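Quiénes somos

Hekix es una publicación en español sobre hardware, software y electrónica de consumo. Publicamos análisis, guías de compra, tutoriales y noticias, y mantenemos un foro abierto donde los lectores se ayudan entre ellos con averías, configuraciones y presupuestos de equipos.

La web empezó como una lista de correo entre compañeros de un taller de reparación. Ratih Jugah guardaba en ella los procedimientos que no venían en los manuales: cómo recuperar una BIOS dañada, qué condensadores fallaban en cada fuente, qué versiones de un controlador convenía evitar. Cuando la lista pasó de 700 suscriptores, Stelios Kyriakidis montó una página sencilla con buscador y los textos se trasladaron allí. De aquella primera época se conservan casi todos los artículos, con una nota al principio cuando el contenido ha quedado desfasado.

Qué publicamos

El archivo reúne hoy más de 3000 artículos. Los análisis de monitores, teclados y unidades de almacenamiento son la sección más leída, seguida de las guías de Linux para equipos antiguos. También cubrimos routers, NAS domésticos y periféricos para oficina. No hacemos análisis de teléfonos: lo intentamos durante una temporada y no teníamos medios para probar las cámaras con un mínimo de rigor.

Las noticias ocupan menos espacio que antes. Preferimos publicar pocas y enlazar siempre al documento original, sea una nota de versión, un aviso de seguridad o una ficha técnica. Si una información procede de un rumor, lo indicamos en el titular.

Cómo probamos los productos

Cada producto pasa un mínimo de 14 días en uso normal antes de que escribamos sobre él. Las pruebas de rendimiento se hacen con Drimano, una herramienta propia que automatiza las mediciones y guarda los resultados junto con la versión del sistema, los controladores y la temperatura ambiente. Filippos Chatzigeorgiou la escribió para uso interno y desde febrero cualquiera puede descargarla en la sección de herramientas. El código es abierto y aceptamos correcciones.
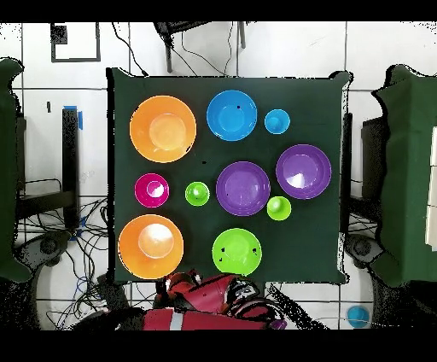 Las unidades de almacenamiento se prueban vacías y con el 80 % de la capacidad ocupada, porque las diferencias entre un caso y otro suelen ser grandes en los modelos económicos. En los monitores medimos brillo, contraste y uniformidad sin calibrar y después de calibrar. Publicamos las dos tablas. Los teclados y ratones los prueban al menos dos personas con manos de distinto tamaño, y el texto recoge las dos opiniones aunque no coincidan.

Una parte de los productos la compramos y otra nos la prestan los fabricantes o las tiendas. Al final de cada análisis figura la procedencia. Los préstamos se devuelven y ningún fabricante ve el texto antes de que se publique.

Quién escribe

Eirini Vasilakis dirige la redacción y edita todos los análisis largos. Ratih Jugah se encarga de las guías de reparación y responde buena parte de las consultas del foro. Stelios Kyriakidis mantiene los servidores y el gestor de contenidos. Filippos Chatzigeorgiou lleva el banco de pruebas. Yaa Osei coordina las traducciones y la sección de accesibilidad, que revisa lectores de pantalla, subtitulado automático y opciones de teclado en los sistemas más usados.

Contamos además con colaboradores externos que firman con su nombre o con su alias del foro. Todas las colaboraciones se pagan.

Cómo nos financiamos

Los ingresos vienen de tres fuentes: publicidad, enlaces de afiliación y suscripciones. La publicidad la gestiona la agencia Vlachopoulos, que no tiene acceso al calendario editorial. Los enlaces de afiliación están señalados y se añaden cuando el artículo ya está terminado. La suscripción cuesta 36 euros al año, elimina los anuncios y da acceso a los datos completos de las pruebas en formato CSV. El foro es gratuito y lo seguirá siendo.

El alojamiento corre a cargo de Fastar, al precio normal de cliente. Si alguna vez publicamos una comparativa de servicios de alojamiento, lo recordaremos en el texto.

Correcciones

Si encuentra un error, use el enlace «Avisar de un fallo» que aparece al pie de cada artículo. Los cambios de fondo quedan anotados al final de la página con una explicación. Las erratas se corrigen sin nota.

Contacto

Para propuestas de colaboración, envíe un resumen de un párrafo y un enlace a algún texto anterior mediante el formulario de contacto, opción «Redacción». Las consultas técnicas se atienden solo en el foro. Los fabricantes que quieran ofrecer un producto para análisis deben elegir la opción «Préstamos» e indicar el modelo exacto y el plazo de devolución.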